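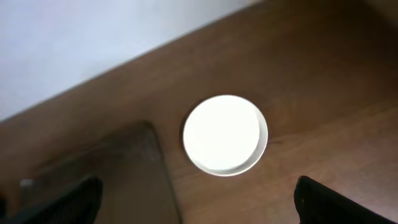 Will the robot arms at our plant end up cutting hours for the people who set and clear tables by hand?

In most places I've worked, the hours stayed close to where they were and the jobs inside those hours moved around. Ask your manager in writing what happens to the posted schedule after the trial period, and ask whether the people on it now get first pick of the new tasks.

Asked in Workplace & Jobs

I should give some background, and I'm sorry in advance for how long this is. I work in the dining hall at Flovberg, on the side that feeds the day shift from the plant, and I've been there long enough to have trained a good part of the crew. On a normal day we put out and take back 336 place settings, more when there's a visiting group. In March they brought in two robot arms for the plates. The company that set them up is called Wurkby, and the people they sent were very polite and ate lunch with us, which I appreciated.

My manager says nobody is losing their job. I believe she means it. But I've got a couple of older ladies on my crew who have carried plates their whole working lives and who are worried sick, and one young man who is thrilled and wants to learn everything about it, and I don't know what to say to any of them. I'd also like to know what the work feels like once the arms are just part of the room. Do you still talk to each other? Do you get bored? If anyone has been through this in a kitchen, a cafeteria, a hospital, wherever, I would be so grateful to hear about it.

Handstead

Hello, and please don't apologize for the length, I'm worse! I've been through this in a hospital kitchen. We serve about 2000 plates a day between patients and staff, and the arms came in on the tray line first and the dish return later.

The first month was hard, and I'd tell your crew so. Everybody felt watched. The arms were slow, they would stop over a plate and wait, and we'd all stand there with our hands itching to just reach in and grab the thing. We had to be told more than once to leave it alone and press the button for help. I had spent years getting fast, and being asked to stand next to something slower than me and be patient with it was a funny feeling, a bit like teaching a grandchild to tie a shoe when you're already late for church.

After that it settled. My wrists are better, I'll say that first, because I used to go home and hold a bag of frozen peas on them every night. I lift much less now. What I do more of is looking: chipped rims, a bit of egg left on, a stack leaning the wrong way. I also go out on the floor more and talk to people, and that part I love. Some of my coworkers don't love it at all. They liked being in the back with the radio and each other, and they lost some of that. We used to have four of us shoulder to shoulder at the return window, and the gossip was wonderful. Now it's two, and you have to save your stories for break.

For your older ladies, I would get them shown how to stop and restart the arms before anybody else learns it. Ours were nervous right up until they had their hands on the controls. One of them now won't let the maintenance fellows touch the settings without asking her. For your young man, let him be keen, but make sure he isn't the only one who knows how it runs, or he'll be getting phone calls on his day off. Ask me how I know.

Ospina

Get it in writing. They told us the same thing, and it was true, nobody was let go. But when people retired they weren't replaced, and a year later we had fewer hands and the same number of meals. Also ask about pay. If your crew is clearing faults and logging them, that's a different job description.

Dishpit_Dora

I can only speak for a warehouse, so take it for what it's worth. We have 300 people on site and the arms do most of the lifting at packing. Noise was the big change for us. Bring earplugs.

Handstead

Thank you both, and thank you for the earplugs too, although ours are pretty quiet so far! I read the long one out loud at break (I left out the part about the gossip, then somebody made me go back and read that as well). I've asked whether the two ladies can be trained on the stop button first, and my manager said she didn't see why not. I'm going to ask about the retirements next. I hadn't thought of that one, and we have a couple coming up before the end of summer.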